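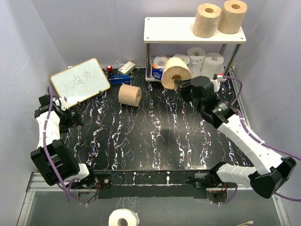 Plostton Equipment Planning is an independent advisory office that helps small manufacturers, distributors and vocational schools decide what automation to buy, when to buy it and how to pay for it. We were established in Kamthorpe by Jytte Juhl, who remains our director, and we employ 27 people in planning, cost review and bench evaluation. We hold no dealership and accept no commission from suppliers. Much of our advice begins with modest goods and a modest bench, with two arms, a small two-tier shelf and rolls of toilet paper, some brown and some white, one of them held upright in a gripper at the lower tier. Clients planning to handle light packaged goods are encouraged to bring their own stock for evaluation before any specification is written.

Our work follows the client's budget year. Planning requests are received through the spring and summer, and final recommendations are issued in November, when most of our clients close their capital plans. Each recommendation sets out the purchase price, the cost of installation, the floor space required, training hours for staff, and an allowance for spare grippers, cables and fittings. Running costs are shown for the full service life of the equipment. Where a client would be better served by keeping a manual process, the report states this plainly and the evaluation fee is unchanged.

To date the office has completed 1,136 equipment reviews for 569 client organizations. Of these, 170 were carried out for schools and training centers, which are charged at a reduced rate. Schools are asked to apply through their business office and to name one member of staff who will be responsible for the equipment after delivery.

Cost records are kept in Taserex, our planning ledger, which was developed in this office. It allows a client to compare leasing with outright purchase, to spread a project over several budget years, and to see what happens to the total when a second arm is added later. Clients receive their own Taserex file at the close of each project and may continue to use it without charge.

The Damgaard Room, on the ground floor of our Kamthorpe office, is reserved for client meetings and budget workshops. Workshops are open to purchasing staff, department heads and instructors, and no technical background is required. Participants should bring their current equipment list and any supplier quotations already in hand.

Inquiries concerning reviews, workshops or school rates may be addressed to the office of the director. Written quotations from Plostton remain valid until the end of the client's current budget year.

Last updated: 05/10/2021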